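Last updated 5 October 2023. Questions we keep getting about the gripper comparison at Vorkgate, answered in one place.

## Which grippers are you comparing?

Two parallel-jaw grippers. One is the Fundholm, which we have used on our older arm for a while. The other is the Sender, with longer fingers that angle in toward the tips. Both mount on the same wrist plate, so swapping takes a few minutes and four bolts.

## How many grasps have you logged?

368 so far, split between the two. The plan is to keep going until each gripper has been run on all 23 objects in the list. After that we'll publish the table.

## What counts as a successful grasp?

The object leaves the surface, stays in the fingers for 7 seconds, and goes back down without being dropped. If it slips but doesn't fall, we log it as a slip and leave it out of the success count.

## Are you using the same controller for both?

Yes. Both run on the El Khatib controller with the same force limit. The Fundholm needs a different closing speed because its fingers travel farther, and that setting is noted in each log file.

## Where does the camera go?

On the wrist, looking down between the fingers. We tried a fixed camera on a stand first, but the arm blocked it on most reaches. The wrist view loses sight of very flat objects in the last stretch before contact. We don't have a fix for that yet.

## What kind of objects do you use?

Ordinary things you'd find on a desk or in a drawer. Small tubs with screw lids, flashlights, rolls of tape, soft toys. Round lids are harder than they look when the fingertips come in off center. Soft toys are easy to pick up and hard to score, as they sag once they're in the air. 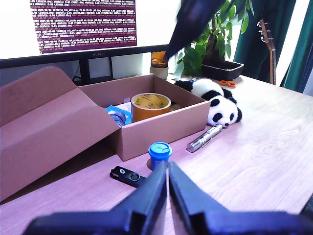 ## Do you clear the desk between runs?

No. Clutter is part of the test. We move the target object and leave most other things where they are. Anything tall near the target gets pushed back if the wrist would hit it.

## Can I get the logs?

Yes, on request. Each run is a plain text file plus video. The video files are large, so say which gripper you want. A typical log has 4,000 lines.

## Which one should I buy?

Too early to say. If you mainly handle small, hard objects, wait for the table. If you already own a Fundholm and it does what you need, keep it.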